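Fletgate kitchen bench notebook
October, late morning. Pan trials, small induction plate
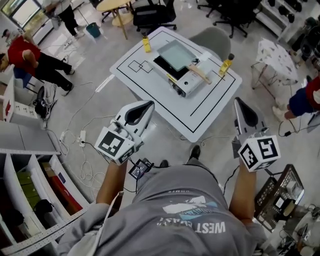
Second go at the rolled omelet and I am so pleased with it! Yesterday's batch stuck in both corners on the far side, and I went home convinced the burner was too small for anything with straight sides. Today we moved everything to the white square table, the one with the black tape border, and put the light green rectangular pan on the portable induction cooktop with its wooden handle pointing out toward the lower right. I like that angle a lot. It leaves the wrist free for the roll, and there's still space at the edge of the table for a little yellow bottle with a dark cap.

Settings, so I don't have to guess next time: preheat on low for 2 minutes, wipe with the oiled paper, then 3 thin pours of egg. The first pour always looks hopeless and it doesn't matter, it ends up in the middle. Pour, tilt, wait until the top is just barely shiny, then roll toward the handle and push the whole log back. More oil before every pour (I skipped it once and got a tear right away).

Weight of the finished roll came to 56 g per slice, cut thick, which is more generous than the Akyol recipe card suggests. I'd keep it. Thin slices fall over on the plate and look sad.

Hülya Oral thinks the pan heats faster in the center than at the short ends, and after today I agree. She did a test with plain flour sprinkled over the dry pan and got a lovely brown oval with pale corners. Such a simple trick! We should do the same with the Seva pan and keep the two results side by side. Fix for now: turn the pan a little during preheat, and give the ends a few extra seconds before rolling.

To do:
- flour test, Seva pan
- try the batter with a spoonful of stock, less sugar
- longer silicone spatula, the short one gets my knuckles too close
- ask if we can have the table for the whole afternoon

Pancakes after that. I have wanted square pancakes for weeks.

Comments

Hülya: Corners were better on my last roll too. Flour results are in the blue folder.

M.: Does the stock make it harder to roll? Mine went soft.

Hülya: A bit, yes. Start with one spoonful and wait longer before the first turn.

Recent entries
Arkalik kettle, boil times
Rice in the small pot, again
Cleaning burnt sugar off glass tops
Flatbread dough, overnight rest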